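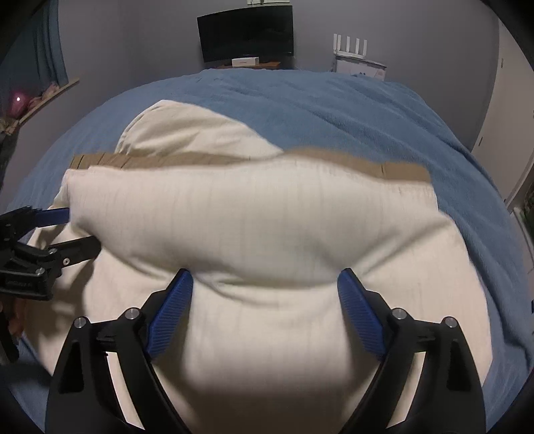 Beryl Hartley asked whether the jaw fault had been reported before Saturday, as she had heard two different accounts.

Damian said it had. The first report came in November: on the folding arm at Osorholm, a jaw stayed closed after the release command. It has happened 3 times since, all on garment jobs. The log puts the latest at cycle 2467.

Elmarie Gumede reported that the arm kept pulling for nearly 80 seconds before Wian hit the stop. No one was hurt. One shirt was torn.

Jacobus has looked at the release spring and found it stretched. Zesell have been asked for a replacement and have not answered.

Discussion about whether hand-held work could carry on. Agreed it could, provided fingers are kept clear of the linkages. The arm stays locked out until the new spring is fitted and tested.

Actions
Jacobus: chase Zesell, order a spare as well.
Wian: put the lockout tag on and enter it in the log.
Elmarie: write up the incident for Ntuli.

Cost of the repair, $985, approved.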